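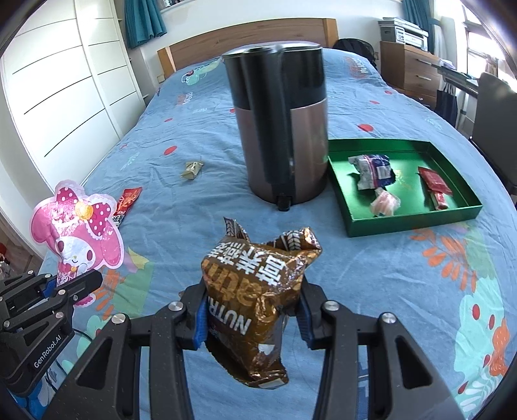

Slip on thin packaging when sorting with hand-held two-finger grippers

Posted by Esmaeil Parsa in Student projects, October 18, 2018

Our college robotics club is entering the household sorting task at the Matubbar student challenge. The task is to pick up light packaging from a soft surface and put each item either in a pedal bin or in a tray. We are working out grip settings by hand first, before anything goes on the arm. The pads are blue, one per jaw, and the jaws close on a pivot. Sweets packets and small wrappers are manageable. The trouble is with large foil snack bags, torn open at the top and crumpled, like the brown and gold one between the pads. Gripped across the middle, the bag is held from both sides but the lower part hangs free below the jaws, and during the move to the bin it tends to swing, rotate and then creep out downwards. In our last set of 50 lifts we lost more bags than all the other items together.

What I have tried so far:

Closing harder. The bag folds inwards and the pads end up nearly touching, with less foil between them than before.

Closing more slowly. Slightly better on the lift, no difference on the move.

Gripping lower down. The jaws catch the sheet as well and pull it up.

The rules say the surface is bedding, so I can't swap it for a table. Pad material may be changed but the jaws may not. Is this a pad problem or a grip position problem? We also have to write it up for our supervisor, so reasons would help as well as fixes.

Tamás Takács
Accepted

Mostly grip position, with some contribution from the pads.

A torn, crumpled bag has almost no stiffness of its own. When you squeeze it across the middle you are compressing air and loose folds. The force you apply goes into closing the folds, and the contact patch shifts while that is going on. If you start moving before it has settled, the bag slides. This would explain why closing slowly helped with the lift. Add a pause after closing, then close again to the set force, then lift. We used half a second and it was enough.

For the position, look for a line where the foil is doubled or sealed. The side seams and the bottom seal are much stiffer than the printed face. Turn the gripper so that the pads close on either side of a seam, and take the bag by its upper third so that the weight hangs straight below the pads. It will still swing, but swinging about a seam does not feed foil out of the grip in the same way.

On force: more is not better after a certain point. We ran ours at 80 per cent of the motor limit for the first month and dropped to 60 with no loss. Measure it on your own set-up, as our pads were not the same as yours.

On the sheet being picked up: come down with the jaws only just wider than the bag and stop when the tips touch the fabric, then raise them by about 5 mm before closing. On a mattress the surface sinks under the tips, so a fixed height taken from a hard table will be wrong every time. If you can, log the tip height at first contact for each lift.

For the write-up, I would split the failures into three groups: not gripped at all, lost on the lift, and lost on the move. One overall success figure will hide what you have described.

Illach

change the pads. we stuck thin silicone sheet over ours and foil was fine after that. wipe it now and then, crumbs and grease ruin it

Domeo

Agree with the silicone, with one caution. It also sticks to small light wrappers, and they may not drop when the jaws open over the bin. We had to add a second open and close to shake them off, and that cost us time on every item – check how your round is scored before you commit to it.

Esmaeil, is the lid held open for you or does the gripper have to deal with the pedal too?

Esmaeil Parsa

Lid is held open by a team member. Pause and re-close is in the script now, will try the seam grip next and post the three failure groups separately.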